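Skesine (method)

Skesine is a method for training household robots in simulation by changing the look and layout of a room between attempts while leaving the task itself alone. It was developed by Dilani Khan and Italo Sartori at the Plostitz laboratory, and is mostly used for kitchen work with two-armed humanoid robots. The name covers both the training procedure and the set of rendered kitchens that goes with it.

Background

Robots trained in a single simulated room tend to learn the room along with the task. Khan and Sartori came across this while working on an earlier project, Peixoto, in which a simulated humanoid learned to lift a tray from a counter. The trained controller did well in the kitchen it knew and failed when the cupboards were given another colour, although the tray and counter had not moved. Sartori put the fault down to the vision part of the controller, which had come to use the cupboard doors as a landmark.

Method

A Skesine run starts from one kitchen plan. The software fixes the items that matter to the task, such as the counter and the tray, and then draws new colours, surface patterns, lighting and loose objects for everything else. Strong colours and shiny surfaces are used on purpose - the authors argue that reflections are a common cause of error and are often left out of simulated rooms. Each version of the room is kept for 60 attempts and then replaced.
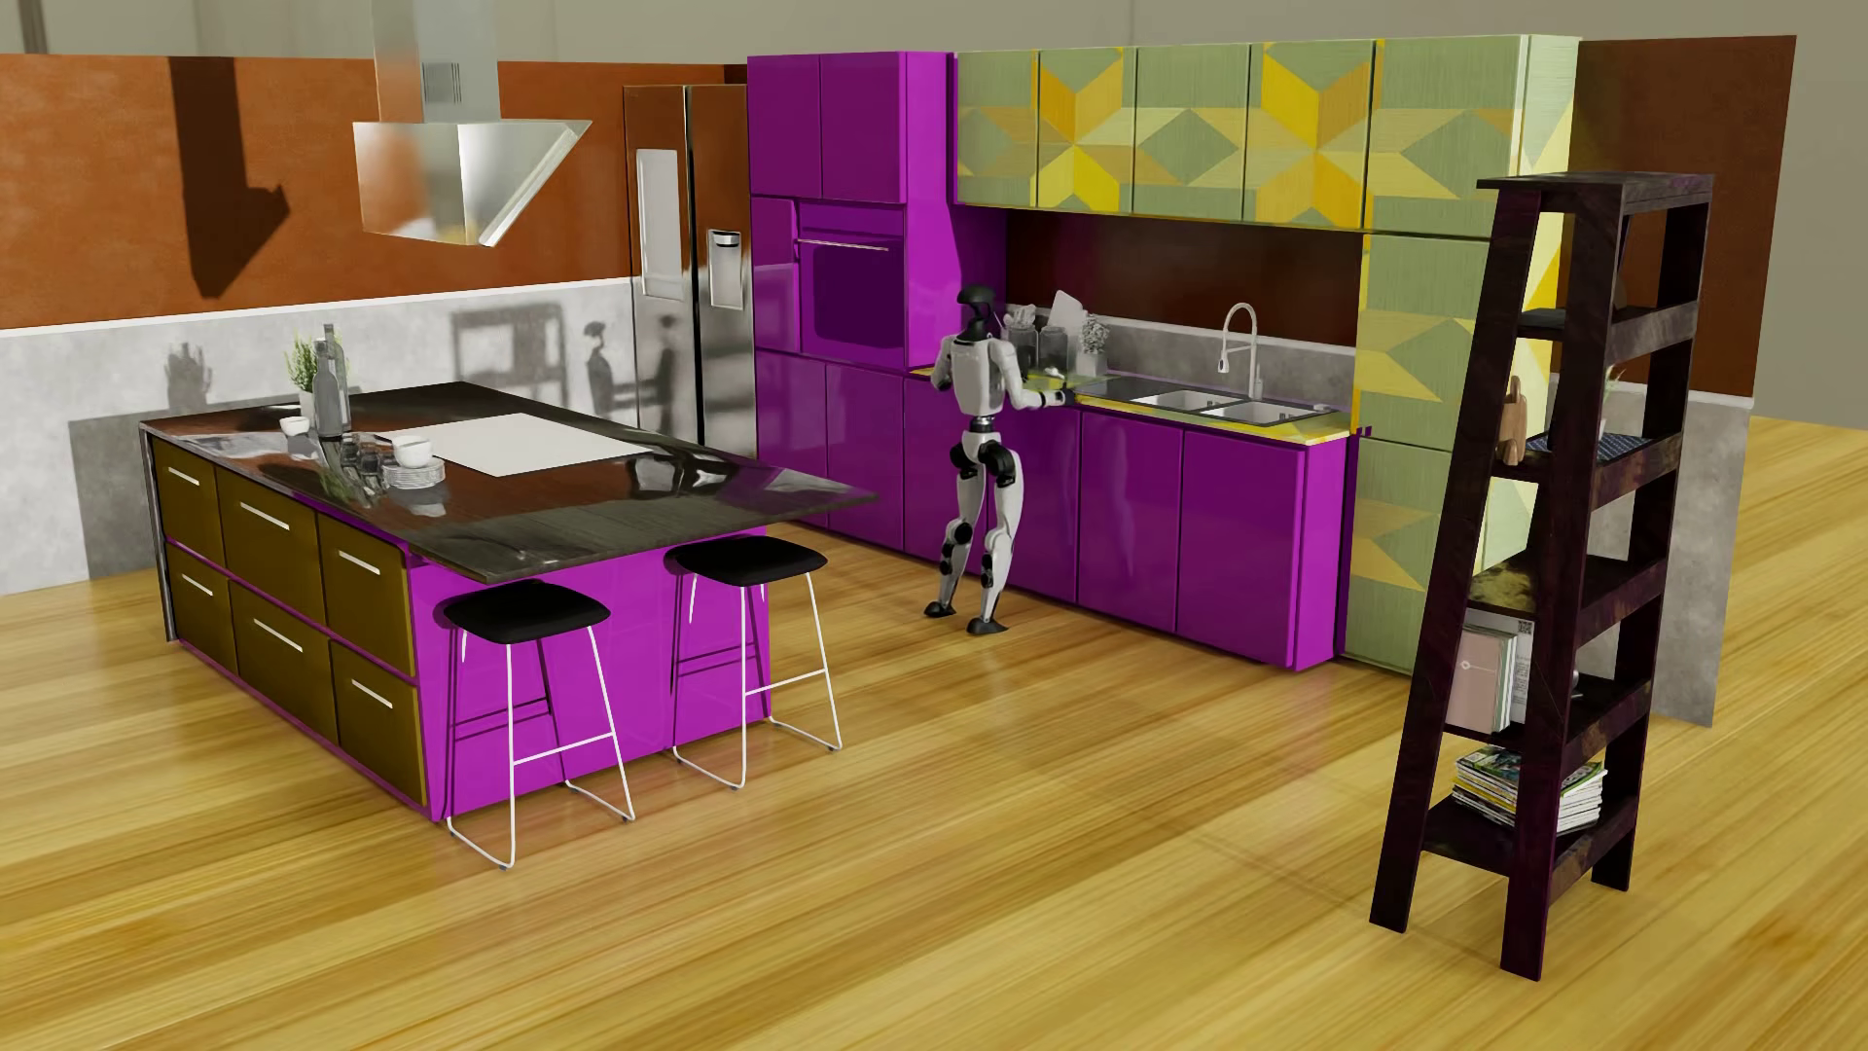
The robot is given no map. It has the view from its head cameras and the readings from its joints, and it has to work out where to stand as well as where to put its hands. Footing is scored together with the reach, so an attempt in which the tray is gripped but the robot has to take a recovery step counts as a partial success only. An attempt ends after 30 seconds.

Results

The main test used 7 kitchens that had been held back from training. Controllers trained with Skesine completed the tray task in all but 2 of them. Both failures were in rooms with a narrow gap between island and counter, where the robot stopped short and leaned too far forward. The Peixoto controller, tested in the same rooms, completed none.

Limits

The method changes how a room looks far more than how it behaves. Trays keep the same weight and friction throughout, and Khan has written that this is the most likely source of trouble on real hardware. Rendering is also slow, as reflections have to be worked out afresh for each version.

Related work

Drullorell, a later tool from the same laboratory, uses the Skesine kitchens but varies the weight and stiffness of objects as well. It does not yet cover walking.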